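4.3 Running the held-out evaluation in simulation

Use this section once training has finished and you want figures you can compare with the ones in the Brerkadex report. It assumes the Plurnport simulator is installed (section 2) and that you have at least one saved policy.

The method compares two policies trained on the same demonstrations. The first has seen every object position in the set. The second was trained with the positions on one piece of furniture left out. Both are then tested on the missing positions, and the difference in success rate is the result. We call this the placement gap.

Before you start

Close any other simulator window. Two copies writing to the same results folder will overwrite each other without a warning.

Check that the scene file and the policy were made with the same robot model. The two arms carry different grippers, and the order of the joints in the action vector changed in August. Policies saved before the change will load and run, but the left and right commands are swapped.

Setting up the run

1. Open the evaluation menu and choose the two-arm workspace scene.

2. Load the full-set policy into slot A and the held-out policy into slot B.

3. Set the number of episodes to 175 for each policy. Fewer will do for a quick look, but do not put the figures in a table.

4. Set the random seed to 13. The seed fixes the object positions and the lighting, so both policies meet the same episodes in the same order.

5. Turn off "resample on failure". If it is left on, hard starting positions are dropped and the gap comes out too small.

6. Select the head view as the display camera. The policies use this view as well, so what you see during the run is what they are given.

7. Press Start. Slot A runs first, then slot B.

Note: the display can be switched off to save time. The camera is still rendered for the policy and the results do not change.

Watching a run

Keep the display on for the first few episodes of each slot. You are looking for set-up faults at this stage, so ignore whether the robot does well.

8. Check that both arms are in view and that neither gripper starts inside a piece of furniture.

9. Pause at any step with the space bar. Press S to save the current view and the joint values together.

10. If an object falls through a surface or jumps when touched, stop the run. Halve the physics time step and begin again from step 4.

Caution: do not change the time step between slot A and slot B. Contact behaves differently at each setting and the two results can no longer be compared.

Scoring

An episode counts as a success if the target object is at the goal when the episode ends and neither gripper is touching it. An object that was placed and then knocked off is a failure. There are no part marks.

11. Open the results folder and run the scoring script on both logs.

12. Write down the success rate for each slot and the gap between them.

13. Repeat the whole run with 2 more seeds and report all of the gaps. Do not report the mean alone. Kleinschmidt found that one bad seed could hide behind it.

If the gap is negative, the held-out policy did better on positions it never saw. Check first that the slots were not loaded the wrong way round. If they were right, keep the result and report it.

Saved view from the head camera, two-arm workspace scene:
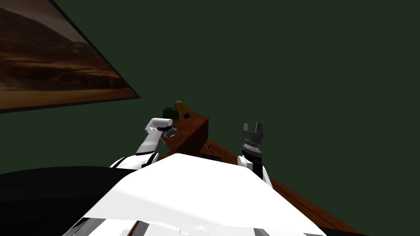 Comment on section 4.3

Waltraud Nolte: Could step 13 say which seeds to use? We picked our own at Risley and our gaps can't be set beside yours episode by episode. I would also move the warning about the joint order up to section 2. We lost most of a Thursday to swapped arms before we read this far.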